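Hand Knitting 2: Gauge and Blocking
Handout for session 2, Tudor Moldovan

Gauge is the number of stitches and rows in a measured piece of knitting. The label on the ball gives a starting point only. Your own hands decide the rest.

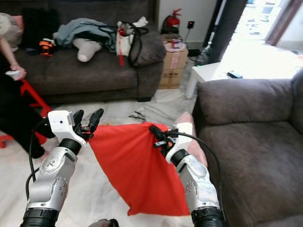
Cast on at least 24 stitches for a swatch in worsted weight. Work four rows of garter stitch, then change to stockinette and knit until the piece is close to square. Bind off loosely. Do not measure while the stitches are still on the needle.

Before measuring:
1. Soak the swatch in cool water with a little wool wash.
2. Press the water out in a towel. Do not wring.
3. Pin it flat without stretching and leave it overnight. 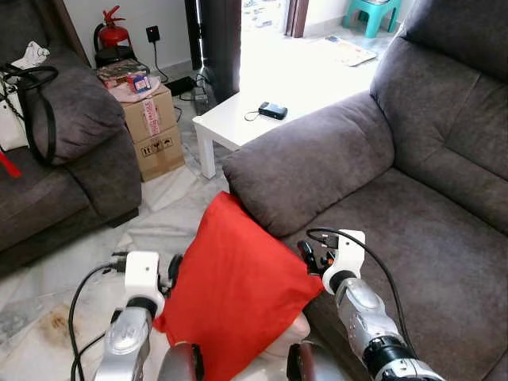
Reading your swatch

Lay a ruler across the middle, away from the edges. The Jarnmont pullover calls for 17 stitches to four inches. If you have more, go up a needle size and swatch again. If you have fewer, go down. Half stitches count, so write them down.
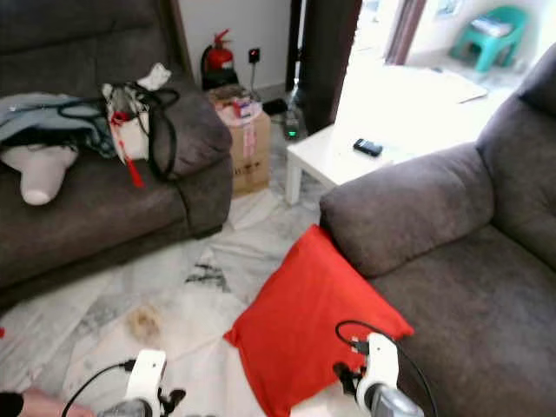
Reading time for this section: 2 minutes

Row gauge matters most in yokes and sleeve caps. In the Jarnmont, the raglan decreases run over 14 rows before the first fitting point, and a tight row gauge will make the armhole shallow.

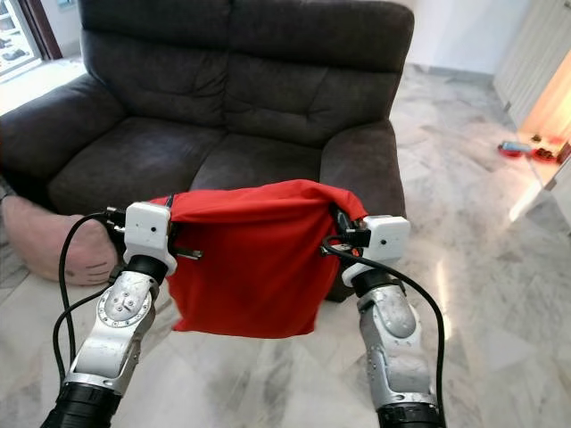 Can I swatch flat if the sweater is knit in the round?
Many knitters purl looser than they knit, so a flat swatch may mislead you. Swatch in the round on the needles you plan to use.

For next session bring the blocked swatch, your notes and a tapestry needle.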